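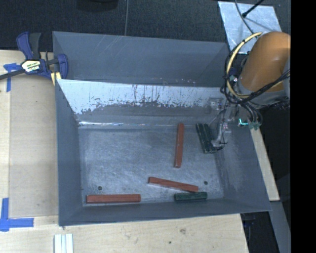

Stores and Site Services

Waste and recycling: what changes this spring

The contract for general waste and recycling has moved to Kinera, and the new arrangements start on 2025-04-07. Most people will notice a change in the kitchens and at their desks. Those of you in the workshop, goods-in and the labs have a bit more to take on board, so please read your section below even if you skip the rest.

The old contract ran out in October and was extended twice while we looked at other offers. During that time we had missed pickups, full cardboard cages standing in the rain, and a long argument over whether coffee cups counted as paper. They didn't. Thanks to everyone who put up with it, and to Shazia Swati in purchasing, who did most of the talking.

Desks and meeting rooms

Under-desk bins are going. The cleaners will take them away in the evenings over the first week, one floor at a time, starting at the top of the Lai building. If you keep anything in yours that isn't rubbish, take it out before you go home. We have been asked whether people can buy their own and the answer is no, as the cleaners will no longer be emptying bins at desks.

Every floor gets a set of shared bins near the lifts and another near the kitchen. The lids are grey for general waste, blue for paper and card, green for cans and plastic bottles, and brown for food. Meeting rooms will have no bins at all. Whoever booked the room should see that plates, cups and leftover sandwiches go out with the people who brought them in.

Confidential paper carries on exactly as before, in the locked cabinets beside the printers. Please don't leave bags of it on top when a cabinet is full. Ring extension 154 and we will get it emptied the same day.

Kitchens

Food waste is new for us. The brown caddies take anything that has been cooked or could be eaten, plus tea bags, coffee grounds, eggshells and bones. They don't take packaging of any kind, including the sort that says it can be composted. Kinera's plant can't handle it and a load with too much of it in will be turned away.

Caddies are lined and will be changed every evening. If one starts to smell during the day, tie the liner, take it down to the yard and put in a fresh one from the drawer under the sink. It is a small job and whoever notices first should do it.

Rinse bottles and cans before they go in the green bin. A quick swill is enough. Yoghurt pots can go in as well, but black plastic trays can't, and neither can crisp packets. There will be a sheet on the wall above each set of bins with the usual things on it. Hammad Shaikh is putting these together and would like to hear about anything you are often unsure of, so that it can be added before the sheets go to print.

Workshop and labs

Metal, timber and cable all count as separate waste under the new contract, and we are paid for clean metal. We aren't paid for metal with wood, tape or foam mixed in, and last year a good deal of it went for next to nothing on that account.

Steel offcuts and aluminium offcuts should be kept apart from the start. If you don't know which you have, try a magnet. If you still don't know, put it on the shelf by the workshop door and one of us will look at it. Swarf goes in the drums with the lids on. Drain any oil off it first.

Several people have asked whether metal bins will be replaced when they get scratched. They won't. Scratches do no harm, and we would sooner spend the money on something else. Do tell us about split seams, sharp edges or a handle that has come away.

Timber means clean, untreated wood. Painted boards, chipboard and anything with a plastic face go in general waste. Pallets in good order should be stacked flat beside the roller door, where the delivery drivers will take them back. Broken ones can be cut up by anyone who is signed off on the saw, otherwise leave them whole.

Batteries are the one thing we can't be relaxed about. No battery of any type goes in any of the bins, inside or out. There is a tub for small ones at reception and a lidded box for large ones in the stores. If a lithium pack is swollen, hot or damaged, don't carry it through the building. Move away from it, keep other people away and ring extension 154 at once.

Chemicals, solvents, used wipes and aerosols stay under the existing lab rules and are nothing to do with the Kinera contract. Adeel Kiani remains the person to ask.

Goods-in and the yard

Collections will be early in the morning, before the car park fills. The lorry needs the whole of the turning space behind the Lai building, so there is no parking there overnight from now on, including for pool cars. The yellow lines are being repainted to show this. Until that is done please use your common sense and stay well clear of the gates.

Cardboard has to be flat. We have hired a baler at £499 a month, and it will sit inside the roller door on the left. Only trained people may use it. Mahmoud Berrada is running the training and will fit you in on most afternoons, as long as you book first. Everyone else should flatten their boxes, pull off the worst of the tape and leave them in the cage next to it.

Polystyrene is still a nuisance. We have not found anyone who will take it at a sensible price, so for now it goes in general waste, broken up and bagged so it doesn't blow about. If your suppliers use a lot of it, ask them whether they can pack in something else. Two of ours have already changed over after being asked, and neither put the price up.

Old furniture and equipment

Chairs, desks, monitors and so on are not rubbish until we have said so. Please don't leave things in corridors with a note on. It blocks the way out and it is usually us who have to find out whose they were.

To get rid of something, log it in Lultier under "Disposals", with the asset number if it has one. We will offer it round other teams first. What is left may go to a school or a local group, and after that it will be broken down for parts or scrap. Anything with a hard drive has to go through IT before it goes anywhere, however old it is.

Staff sometimes ask whether they can take old items home. The answer depends on what it is. Shelving and chairs are generally fine, with a signed slip. Electrical items are not, as we would have to test them first and we don't have the time.

Questions we have had so far

Will there be a bin in the bike shed? Yes, a small one for general waste. Inner tubes can go in it.

Can we bring recycling in from home? Please don't. We pay by weight for most of it.

What happens to hand towels? They go in general waste. They are too short in the fibre to be recycled again.

Who checks? Kinera will look at loads when they tip them and tell us if there is a problem. We will pass that on to the floor or area it came from, where we can tell. There are no fines for teams and no plans for any.

Is the garden waste included? No. Čestmír Polák keeps the compost heap behind the bike shed and is happy to take coffee grounds for it, in a tub with a lid, left by the side door.

If something isn't covered, ring us or come to the stores hatch, which is open in the mornings and again after lunch. The full list of what goes where is in Lultier, on the Site Services page, and will be kept up to date there. Older copies pinned up round the building should be taken down.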